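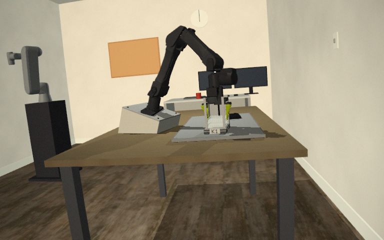 발표 메모: 외국어로 쓴 편지를 천천히 번역하기
Mylene Lagman, 2021년 4월 11일

시작 (인사는 짧게)
안녕하세요. 저는 Mylene Lagman입니다. 한국어는 제 세 번째 언어이므로, 말이 느려도 이해해 주시기 바랍니다.
오늘은 Pangilinan 편지 모음을 번역하면서 배운 것을 말씀드리겠습니다. 편지는 모두 135통이고, 한 가족이 Nollholm이라는 항구 마을에서 고향으로 보낸 것입니다.
(물을 마신다. 다음 화면으로.)

첫 번째 이야기: 호칭
편지에서 가장 어려운 말은 어려운 단어가 아니었습니다. "너"라는 말이었습니다. 원문에서는 어머니에게도, 동생에게도 같은 대명사를 씁니다. 한국어에서는 그렇게 할 수 없습니다. 저는 처음에 어머니께 보내는 편지를 모두 "당신"으로 옮겼고, 검토해 주신 선생님이 크게 웃으셨습니다.

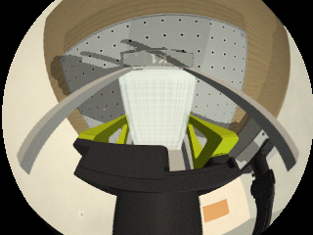 그 후에는 편지마다 받는 사람의 이름과 나이를 먼저 적었습니다. 나이를 모르면 다른 편지에서 찾았습니다. 이 일에만 13일이 걸렸지만, 나중에 문장을 고치는 시간이 많이 줄었습니다.
(청중에게 질문: 여러분은 이모에게 편지를 쓸 때 첫 줄을 어떻게 쓰십니까? 대답을 두 명까지 듣는다.)

두 번째 이야기: 날씨
편지는 거의 언제나 날씨로 시작합니다. "durnar"라는 말이 자주 나오는데, 바다에서 오는 찬 안개를 그 마을에서 부르는 이름입니다. 사전에는 없습니다. "해무"로 번역하면 뜻은 맞지만 마을 사람의 말처럼 들리지 않습니다. 저는 첫 편지에서만 설명을 붙이고, 그다음부터는 "두르나르"라고 그대로 썼습니다. 이 결정에 반대하신 분도 계십니다. 저도 아직 확신은 없습니다.

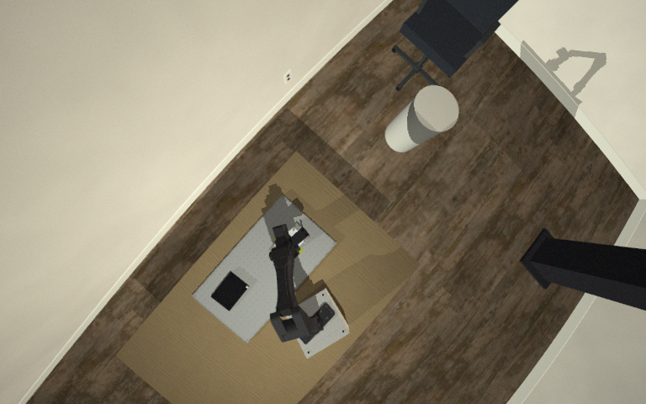

작업 방법

하루에 편지 한 통만 번역합니다. 긴 편지는 최대 11쪽이어서 이틀로 나눕니다.
초벌 번역 다음에는 60분을 쉬고, 소리를 내어 읽습니다. 읽다가 숨이 막히는 문장에는 연필로 선을 긋습니다.
모르는 말은 그날 해결하지 않고 공책에 모읍니다. 같은 말이 다른 편지에 다시 나오면 뜻이 조금 더 분명해집니다.
(시간이 부족하면 공책 이야기는 생략한다.)

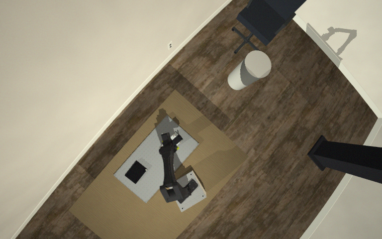 나무 탁자 위의 로봇 팔과 연회색 판

마무리
번역문은 6월에 Nundley 출판사에서 작은 책으로 나옵니다. 원문도 왼쪽 면에 함께 싣습니다. 틀린 곳을 찾으시면 꼭 알려 주십시오.
질문을 받겠습니다. (질문이 빠르면 다시 한번 천천히 말씀해 달라고 부탁한다.)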